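Lirkel Field Seismometer, Model 2

The Lirkel is a portable seismometer for monitoring small earthquakes near volcanoes and along minor faults. It records ground motion on three axes and stores more than 300 days of data on the internal card.
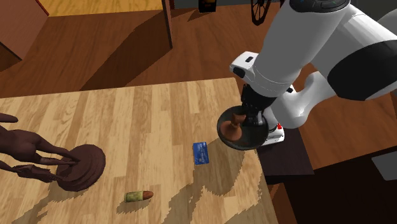 Bury the sensor in firm soil or set it on bare rock – loose ash gives poor readings. Power comes from a 12-volt battery or the Wellska solar panel, sold separately. The cable is 4 meters long.

Price list updated 6/1/23. For rentals, contact Fiona Kinnear at Prevel.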